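I have a bad habit of booking hotels by the bathtub. If the listing has a deep tub next to a window, I'm gone, I'll forgive pretty much anything else. So when I found a small place up the hill in Prirkton called the Unside, with tubs in every room and only 18 rooms total, I had my card out before I'd even checked whether there was parking. (There is. It's across the street and it's steep.)

We went in November, which is the quiet season up there, and got 6 nights for what I'd normally pay for four. The train gets you as far as Grulby and then you take a bus that smells like wet coats. I loved that bus! It goes past the reservoir and through all these little towns with one bakery each, and I kept wanting to get off.

Check-in was at a regular desk in what used to be somebody's dining room, and the woman there handed us real keys on big felt tags. No app, no code texted to me at midnight. Our room was on the top floor, under the slope of the roof, and yes, I hit my head on it the first night and then two more times before we left. The bed was great, firm but with one of those puffy toppers, and the radiator was the noisy kind that clanks itself awake before dawn. By the third morning I was sleeping right through it.
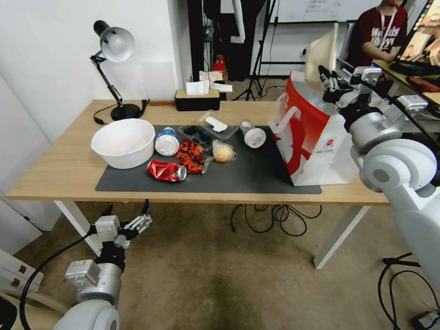
The tub, though. It was everything I wanted, and it took forever to fill, so I got into a routine of turning on the taps, going down to the lobby for tea, and coming back up. The tea is free until 10 at night and there's a shelf of paperbacks people have left behind. I read most of a mystery with the last chapter torn out and I'm still mad.

Breakfast is the thing I'd change. It's served for one hour, it's the same every day, and if you come down late you get toast. Good toast! But for the price I'd like an egg. After the second day we gave up and walked down to Tkachuk, a cafe on the square with steamed-up windows and a potato pancake I have thought about every day since. It opens at 9 and there's a line by a quarter past, so go early or bring a book. They only take cash, and the one ATM is on the far side of the square, behind the post office.

Other stuff, in no order. The walls are thin. The Wi-Fi works in the lobby and by our window and nowhere in between. There's no elevator, and the stairs get narrow after the second landing, so pack light or be ready to drag your suitcase sideways like I did. The front desk will lend you an umbrella and it's a good one, with a wooden handle. The hot water never ran out on us once, even with both of us taking ridiculous baths.

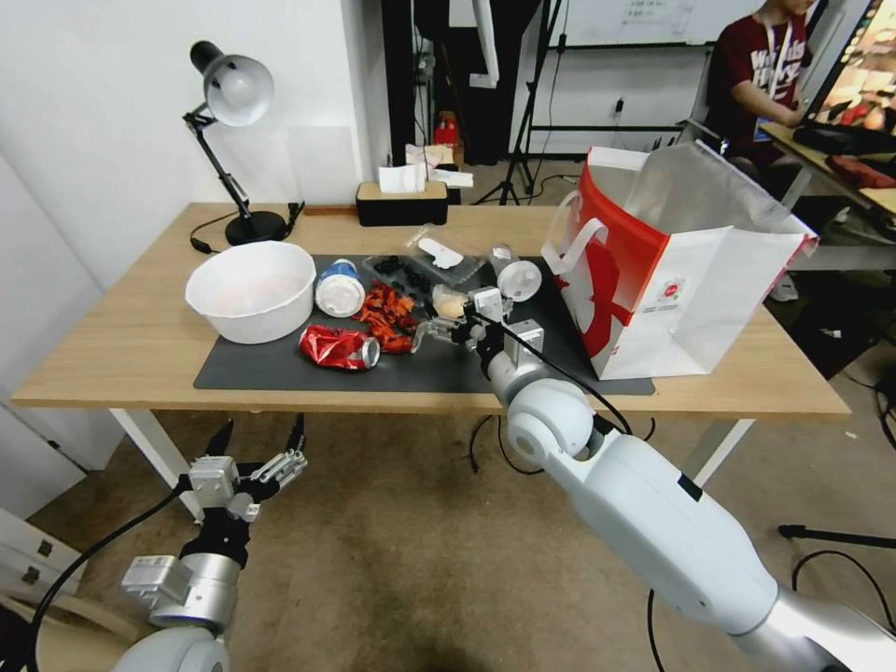
*Berries, a beige round item and a red can*

Would I go back? I've already looked at dates in the spring. I want to see the place with the garden chairs out, and I'd ask for a room on the second floor this time, on the side facing the hill, away from the bus stop. I might also try for a shorter stay and spend a couple of nights down in Grulby, where there was an old hotel by the station with green shutters that I only saw from the bus. If anybody has stayed there, tell me if it has tubs.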